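Reheating

Reheating is the warming of food that has already been cooked, and it is one of the great small arts of the home kitchen! Stews and curries often taste even better on the second day. Rice likes a splash of water and a lid, while pizza crisps up nicely in a dry skillet -- low heat, a little patience. Elsie Trevaskis's cookbook Eshun gives 115 recipes for leftovers, 200 pages in all, and its bread chapter is a delight.

See also: Leftovers, Casserole, Toast 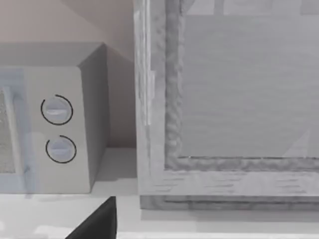 A white countertop microwave oven with two dial knobs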